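December, late evening

I did not write for nine evenings, and this is the longest gap since I came to Grandetley. When I began this diary my plan was to write every day, also when there is nothing to say, so that my English would grow a little. But this week there was too much to say, and I came home so tired that I ate bread over the sink and went to sleep. Tonight I have tea and both heaters are on, so I will try to put it in order.

The norovirus is in the whole valley now. At our office (four rooms over the pharmacy, with one window that does not close) we receive the weekly numbers from the clinics, the schools and the care homes, and I am the person who puts them into one table. Last week the table said 1,385 new reports for the district. The week before it said 1,000, such a round number that my supervisor sent it back to me and asked if I had typed it by mistake. I had not typed it by mistake. I added it again by hand, two times, and it was 1,000 each time. Then we laughed, but not for long.

I must explain to myself, for when I read this as an old woman, what a report means in our table. It is one person whom a nurse or a doctor has seen, or who called the phone line and gave the right answers. A person who stays in the bathroom for two days and tells only the cat is not in my table. So everyone at the office knows that the real number is bigger, and everyone on the radio speaks as if the number is the number. This makes me a little angry every time. In my own country I was angry about the same thing, with a different illness, so I suppose I am at home everywhere.

The first cluster was at the Wolon home, on the east side, where the old canal workers live. In the beginning it was three residents and one cook. Four days later it was 34 people, of which eleven were staff. The manager called me in the morning and read me the names of the rooms, because they do not use numbers there, they use names of birds. Heron, sick. Lark, sick. Wren, better since yesterday. I wrote it all down in the margin and then I had to look in the dictionary to find what a wren is. It is a very small brown bird with its tail up. Now I think of this person as small and brown with the tail up, and I am glad that Wren is better.

On the bus I was thinking about words. "Outbreak" is a good word, I think, because you can hear the door in it. In my language we say something closer to "it has caught", like a fire or like a zipper. For the stomach flu we have a word I cannot translate politely. I asked at lunch what people call it here and I collected four: the bug, the winter bug, the tummy thing, and one from the driver of the sample van that I will not write down, in case my niece will ever read this. 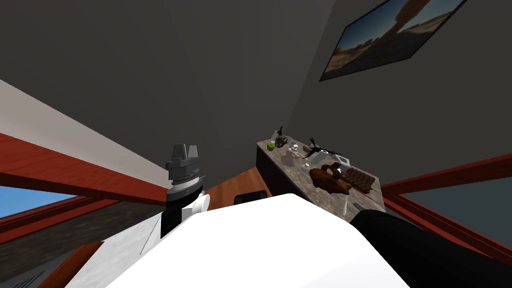
Is the hand gel enough against this virus? The alcohol gel does very little to norovirus, and the thing that works is soap with running water and enough time, and a bleach cleaner for the surfaces.

I wrote this sentence for the poster. I wrote it five times. The first time my supervisor said it was too long, the second time it was too short, the third time somebody from the county wanted "may be less effective" in the place of "does very little", and so on. In the end the poster says "Wash with soap. Gel is not enough." I like it very much. It is six words more simple than anything I have written in this country, maybe in my life. We printed 200 of them on yellow paper because the white paper was finished, and the yellow looks more serious anyway.

In the afternoon I took thirty of the posters in my bag and walked to the shops on the long street. Most people were kind. The bakery put it on the door at once, and at the hairdresser's they asked if they could have it in a nicer color! The man in the key shop read it slowly with his finger and then told me that he has washed his hands since 1970 and does not need instructions. I said that it was for his customers. He said that his customers also know. But when I passed again on the way back to the bus, it was in his window, behind the clock, a little crooked.

At Pagano they did not want it. Pagano is the big restaurant by the bridge, where they have the weddings, and in December they have the office dinners every evening. The lady at the front was polite and said that a poster about sickness is not what guests want to see before they eat. I understand this. I would also not want it. I told her it could hang only in the kitchen and in the staff toilet, and she took two and put them under the reservation book, face down. I do not know if they came out again from under the book. I wrote in my notes "Pagano: two, accepted", and on the bus I felt that I had written something not completely true, so tomorrow I will change it to "left with front desk".

The schools are the more difficult part. The rule is 48 hours at home after the last time a child is sick. It is a simple rule and it is a terrible rule for a mother who works at the packing plant and is paid by the hour. One mother called the line and by mistake it came to my phone, because I have the same number except for the last digit. She did not want medical advice. She wanted a paper, a paper from the district with a stamp, to show to her boss so that he would believe her. We do not have such a paper. I asked my supervisor if we can have such a paper. She looked at me for a long time -- I thought I had said something rude -- and then she said, "Write me a draft." So today I wrote a draft. It has a place for the date and a place for the stamp. Perhaps it will go to the county and come back with "may be asked to remain at home", but it is a draft, and it exists, and I saved it in two places.

I also had a small quarrel, which I want to put down because I was half wrong. The program we use for the reports is called Ekska, and it has the habit to close at noon for some minutes and then come back. A younger colleague entered the whole list from the north schools at noon, and when Ekska came back, the list was there two times. He did not see it. I saw it in the evening, when the north looked like the end of the world. I said to him, in front of the others, that one must always look at the total after noon. It is true that one must look. But it is also true that I never wrote this anywhere, I only know it in my head, from the summer, when the same thing happened to me. In the morning I brought him a coffee and wrote the instruction on a card and taped it to the monitor. He said thank you and corrected my spelling of "duplicate". I had made it with an o. 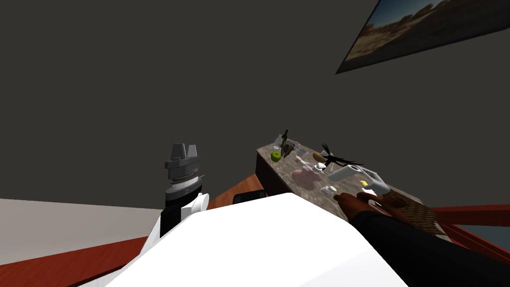

So the north is not the end of the world. Without the double list it is only a little higher than last week, and if I look at the days separately I think I can see that it bends. I should not say this to anyone. In our work you can say "it bends" only when it is bent already for two weeks, and then people answer that they knew it. But in a diary I can say it: I think it bends in the north. In the east it does not bend. In the east they have not finished cleaning at the Wolon home, and they are short of people to clean, because the people who clean are at home with the bug.

The manager there called again at five. They have closed the dining room, and the residents eat in their rooms from trays, and she told me that this is what they hate the most, more than the sickness. Two brothers who have had lunch together every day since they moved in are now at the two ends of the corridor. They open their doors and shout across about the soup. The nurse says it is not forbidden to shout. I did not find a column for this in my table, so I put it here.

My own stomach was strange on two evenings and of course I was sure. I put a bucket by the bed, I put the towels apart, I wrote a message to my supervisor and did not send it. In the morning I was hungry like a horse. I think it was the cabbage. But I cleaned all the door handles anyway, and the light switches, and the remote control, and the telephone, and my apartment smells now like the swimming pool where I learned to swim, with the green tiles and the old teacher with the whistle. I stood in the kitchen a moment and smelled it. I was not sad, only far away for a minute.

My sister called in the evening and asked if it is dangerous. I told her that for most people it is two or three bad days, and that it is the very old and the very small who can lose too much water, and that she should buy the rehydration powder now and keep it in the cupboard, the one with lemon, because the one with no taste has a taste. She said I sound like a leaflet. I said thank you. She did not mean it as a compliment, I think, but I had written leaflets for six days and I took it as one.

New words from this week: wren, to bend (also for numbers), short of people, face down, duplicate with an i.

For tomorrow: change the note about Pagano. Ask about the stamp. Call the east side before ten, before the manager goes on her round. Bring more yellow posters, if there is still yellow paper. Buy soap, also for the office, because since this morning the one in our own bathroom is finished and we all stood there with our wet hands and looked at the dispenser of gel.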